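**Horlow grasping project: progress to Sep 1, 2025**

Since the June report we've finished the first full round of the approach-height test at the Herkcombe bench. The question was whether stopping the gripper just above the object and taking a second position estimate there improves the grasp, compared with going straight down from the first one.

We ran 1,000 trials, 200 of them on small wooden blocks with other items left on the cloth. With the second estimate, missed grasps on the blocks fell from 30 to 2. The patterned cloth stayed on for every trial so that colour alone couldn't give the block away.
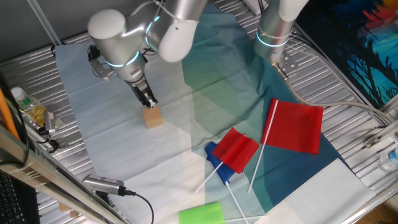
Tharushi Jayawardena asked whether the gain would hold if the pause were shorter, as it currently adds more than two seconds to each pick. We don't know yet. The pause length was fixed for this round.

Flags are still a problem. The method treats fabric and stick as separate objects when they overlap, and the labels need redoing before we report a figure.

Next steps:

- repeat the block trials with three pause lengths
- relabel the flag data (Antigoni Economou)
- move the code to the Zanance controller

Spending is on budget.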